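About Zandura

Welcome, and thank you for stopping by. If you have found your way to this page you probably already know one of us, or you have sat in our front room with a cup of tea while your daughter finished her hem, and in that case you can skip most of what follows (though we'd love it if you didn't!).

Zandura is a sewing school for grown-ups and teenagers, with one big room upstairs, a smaller one down, and a hallway that has slowly turned into a fabric library. We teach people to make clothes, to mend the ones they have, and to change the ones that never fit quite right to begin with. Frida Gunnlaugsson started the school in the back of her mother's dry cleaning shop on Govine Street, with 3 sewing machines and a cutting table that had been a door. She had spent years doing alterations for other people and kept hearing the same thing at the counter, which was "I wish I could do this myself." One December she put a card in the window offering to show anyone who asked, and by the new year she had to move the coat racks to make space.

We moved to the Pultau Building when the shop was sold, and we have stayed put ever since. The stairs are steep, the windows are wonderful, and the radiators have opinions of their own, so please bring a sweater in the winter months.

Our beginner course is still the heart of the place. You'll learn to thread a machine and wind a bobbin, to read a pattern without wanting to cry, and to press as you go, and you'll leave with a drawstring bag and a simple skirt or pair of pajama pants. After that people wander off in all directions. Some go on to Severin Moser's tailoring class and spend a whole term on a single jacket. Others fall in love with the mending table, where Yetunde Iyamu can make a moth hole in a good wool coat disappear, or turn it into something much prettier than the cloth around it, depending on your mood.
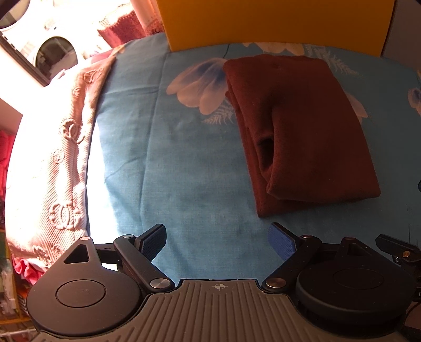

By Maricel Gatchalian, School Manager
Page updated 2018-10-21

Fleece and felt get a class of their own here, and so does anything else thick and warm. Thick fabric frightens people, I think, and I was frightened of it too when I first came as a student. It creeps under the presser foot, it hides your stitches, and a seam that looked fine on the table can feel like a rope once it's on your shoulder. Blagoje Shehu takes that class and he is endlessly patient. He will show you how to grade a seam and lengthen a stitch, and he will also tell you about the blanket coat he made for his sister, which took him two winters and which she wears to this day.

We keep our groups small so that everybody gets a teacher's full attention when the tension goes haywire, as it will. Last year 137 people took a course with us, and a good many of them came back for another. You don't need a machine at home, and you don't need to buy anything fancy. Scissors and pins are here, and the scrap bins are free to all students, so dig in.

We also run the Lüthi Fund, named for one of our very first students, who left us her button collection and a little money besides. The fund pays the full course fee for anyone who would find it hard to manage. Each December we hold a sale of student work in the downstairs room to top it up, and the last one brought in $700, plus a very large fruitcake. To apply, just ask me. There's no form, only a short chat.

If you'd like to look around before signing up, come to an open evening. Ring the lower bell, as the upper one hasn't worked in years, and give us a minute to get down the stairs. Seats on the beginner course are held with a $50 deposit, which comes off your fee.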